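How to Store Seasonal Footwear and Keep It in Good Condition

Kestero Housing Services, Resident Guidance
Last reviewed: Wednesday, July 31, 2019

Shoes, boots and slippers that are put away at the end of a season often come out in worse condition than when they went in. Leather stiffens, soles yellow, and a faint smell that went unnoticed in the spring has settled into the lining by the fall. Most of this can be prevented with a short period of preparation and a suitable place to keep the items.

This guide is intended for residents of Kestero properties, including the Nekgate and Gramumetti buildings, where closet space is limited and basement lockers are provided. The steps apply equally well in a private home.

What you will need

A soft brush, such as an old shoe brush or nail brush
Two clean cotton cloths
Mild dish soap and lukewarm water
Leather conditioner, if you own leather footwear
Plain white paper for stuffing
Boxes or cloth bags
Adhesive labels and a pen

Newspaper may be used to dry footwear but should not be left inside it for a whole season, as the ink can transfer to pale linings.

Step 1: Sort before you clean

Bring all of the footwear in the household together in one place and divide it into items to keep, items to repair, and items to discard or donate. Residents are often surprised by how much storage space is taken up by shoes that no longer fit. Children's footwear in particular should be tried on before it is stored. A pair that is snug in spring is unlikely to fit the following winter.

Set repairs aside in a bag by the front door. A loose heel or a split seam is easier to mend before storage, and a repair shop will usually have more time for the work outside the busy months.

Step 2: Clean each pair according to its material

Brush off loose dirt first. Pay attention to the groove where the sole meets the upper, where grit tends to collect. Remove laces and insoles and clean them separately.

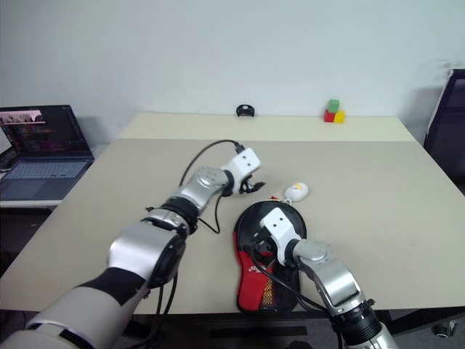

Mixed materials call for more care than a plain leather shoe, and house slippers are frequently the most mixed of all. Begin with the most delicate part and finish with the most durable, using a fresh section of cloth each time. Strong colors should be tested with a damp white cloth on a hidden spot, and if any dye comes away, that part should be wiped quickly and dried at once. A slipper with a glossy black upper, a red body and a bit of yellow mesh toward the heel would be handled in this order: the mesh with a barely damp soft brush, then the red part, with light pressure over the printed logo, and last the glossy surface, which should be buffed with a dry cloth. Scouring pads and bleach must not be used on any of these surfaces.

For smooth leather, wipe with a damp cloth, allow the surface to dry, and apply a thin coat of conditioner. Suede should be brushed dry in one direction only. Canvas may be washed by hand in soapy water and rinsed well. Rubber boots can be rinsed inside and out, provided that they are given enough time to dry afterward.

White marks left by road salt respond to a mixture of equal parts water and white vinegar, applied sparingly with a cloth. This mixture is not suitable for suede unless the manufacturer's instructions allow it.

Step 3: Dry thoroughly

Stuff each item loosely with paper and leave it in a well-aired room, away from direct sun. Some four hours is enough for a pair that has only been wiped down. Anything that has been washed or rinsed needs two full days, with the paper changed whenever it feels damp.

Do not place footwear on a radiator or in front of a space heater. High heat weakens glue and causes leather to crack. It is also a fire risk – residents are reminded that nothing may be left on the heating units in shared hallways.

Step 4: Pack

Replace the damp paper with fresh, dry paper, and fill the toe firmly enough to hold its shape. Tall boots should be stuffed to the top of the shaft so that they do not fold at the ankle.

Cloth bags and cardboard boxes are preferred for leather and suede. Plastic containers are acceptable for rubber and synthetic footwear if the lid is left slightly open. Sealed plastic bags hold moisture and should be avoided.

Place pairs side by side, heel to toe. Do not stack items directly on top of one another, as glossy finishes can stick together in warm weather and tear when separated. A sheet of paper between the two shoes is sufficient protection.

Label each box on the short end, where it can be read on a shelf. Write the type of footwear, the size and the season.

Step 5: Choose a location

The best place is cool, dry and dark. A closet shelf or the space under a bed will serve well. Residents who use a basement locker should keep boxes off the floor, on a pallet or low shelf, and away from outside walls. Lockers in the Gunawardena wing are below street level and are not recommended for leather.

Step 6: Check during the season

Open the boxes at least once while the footwear is in storage. For summer items, February is a convenient time. Look for mold, insect damage and flattened toes. If mold is found, take the item outdoors, brush it off, and let it air before cleaning it again. The box should be thrown away and the neighboring boxes inspected.

Damp found on the walls or floor of a locker should be reported to the building office as soon as possible. Please have your locker number ready when you call.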